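Six months with the Tendus dining table, bought from Jusus in March and used every single day since, by people who spill things.

I'd been putting off buying a table for ages. We'd had the old one since our first flat and it had got to the stage where you had to warn guests which corner not to lean on. I wanted something long, pale and plain, and I didn't want to spend a fortune, and those wishes don't go together as often as you'd hope! The Tendus was £328 plus delivery, for the 2000 mm length, and I went for it after one visit to the showroom and a lot of late-night measuring with masking tape on the floor. (Do the tape thing. I had the wrong size in my basket for a week.)

## Getting it in and putting it up

It comes in two boxes, one very long and flat and one short and surprisingly heavy. The driver was lovely but it's a kerbside delivery, so he left both on the pavement and off he went. Two of us got the top up the front steps and round the bend in the hall with a certain amount of shouting. If you're up more than one flight I'd pay for the room-of-choice option, which I was too mean to do.

Assembly is easy. The instructions are all drawings, and step four shows the leg plate the wrong way up, so look at the holes and ignore the drawing. You get a bag of bolts and a little hex key that will hurt your hand by the second leg. I gave up on it and dug out my own set. We had it standing up inside an hour and that included a tea break.

One grumble: one of the feet had no felt pad. There was an empty slot in the bag where it should have been. Jusus did send one out when I emailed, but it took nearly a fortnight and by then I'd bought a pack from the hardware shop and stuck those on all round.

## The top

The top is why I bought it and I still really like it. It's a light, sandy colour with fine grain lines that wander about a bit. The one in the showroom was yellower than ours, so don't expect an exact match to whatever you've seen. Mine has mellowed a touch by the window end as well, and I've started turning the placemats round now and then so I don't end up with rectangles.

It arrives with a very thin factory oil on it and the leaflet says it's ready to use. Hmm. I put a glass of squash down on the first evening and there was a ring by bedtime. It came out with a rub of fine wire wool along the grain, but I wasn't going to live like that, so I did the whole top with Larero hard wax oil. I gave it 3 thin coats with a night between each, and that's been the making of it. Water beads up, tea wipes off, and even turmeric came away, mostly, after a lot of dabbing. (We get a takeaway from Thaweesak far more than we should, and their yellow curry is the real test of any surface.)

A few notes if you do the same:

- Go thinner than you think. My first coat was too generous near one end and stayed tacky for days.
- Wipe off what hasn't soaked in, with a cloth that doesn't shed.
- Do the underside too, or at least the edges of it.
- Open the windows. It smells like a boatyard.
- Lay the used rags out flat outdoors to dry. Don't leave them balled up in the bin, they can catch fire on their own.

## Living with it

It's steady. I was worried about a long table at this price having a bit of a wobble in the middle, and there is the tiniest flex if you lean your full weight on the centre, but I can write on it while somebody else is cutting up a chicken at the other end. I retightened the bolts after a month and they did need it, a quarter turn each.

Leg room is good at the sides and poor at the ends. The legs are set in further than they look on the website, so whoever sits at the head of the table ends up straddling one or sitting slightly skew. My other half has the longest legs and has been moved to the side, permanently. For Sunday lunch we've squeezed in extra people on a bench and it worked fine, though I wouldn't want to be the one in the middle needing the loo.

The edges are softened a little, which is kinder on your forearms than our old one. The corners are still pretty square though. If you've got a toddler at that head-height stage I'd get some corner guards, ugly as they are.

Scratches do show. They show less than on a dark table because the wood underneath is the same colour, but there's a long one where somebody dragged a casserole dish, and a cluster of tiny dents from a homework project I wasn't consulted about. The dents I steamed with a damp cloth and the iron and most of them lifted. I've left the scratch alone for now.

## Big round things in the middle

This is the bit I couldn't find out from other reviews when I was looking, so I'll put it in. If you like a lazy Susan or a big round tray in the middle of your table, check your width before you buy the big one! Ours just about works with plates on both sides, but there's 20 mm of clearance at best between the rim and a dinner plate, and somebody's elbow always finds it. I'd go one size down. You also want rubber or felt under whatever you choose, because an oiled top is slippery and a heavy base will mark it if it gets shoved about.

## Would I buy it again?

Yes, with my own hex keys to hand and a tin of wax oil already in the cupboard. Add the cost of the oil to the price when you're comparing, along with the delivery, and it stops being quite such a bargain, but everything else I looked at in that length was either a lot dearer or had a printed top.

**Good:** the colour, the grain, how steady it is, easy to put up.

**Less good:** factory finish isn't up to much, legs in the way at the ends, slow on missing parts.

Four stars from me. I've knocked one off for the squash ring and the missing pad, and I might have knocked off another half if the top wasn't so nice to look at in the mornings. I'll add a note if it does anything odd once the heating goes on, as the leaflet mutters about gaps in dry rooms and I've got a radiator at one end.

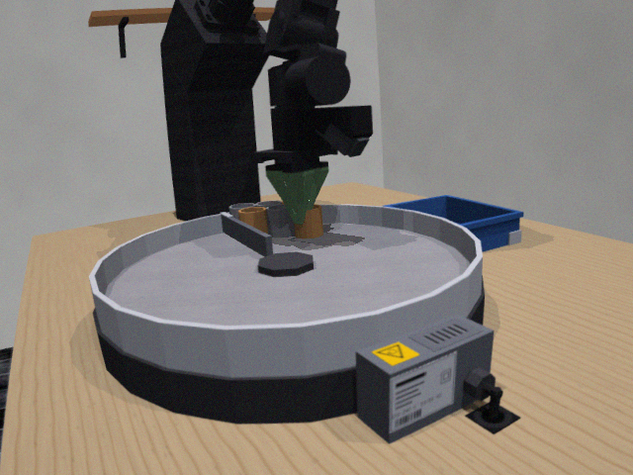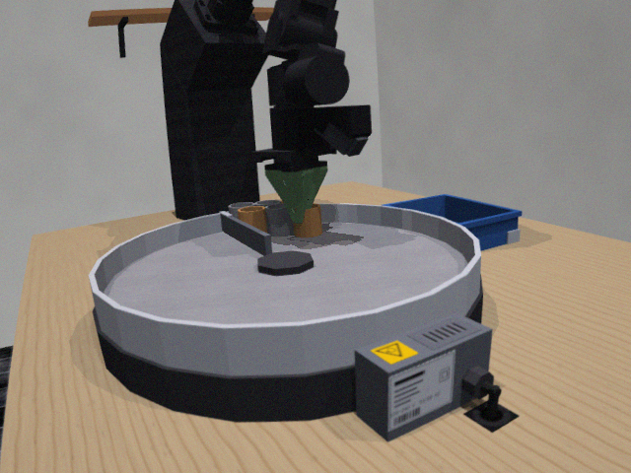
*Pale wood and wandering grain, two views.*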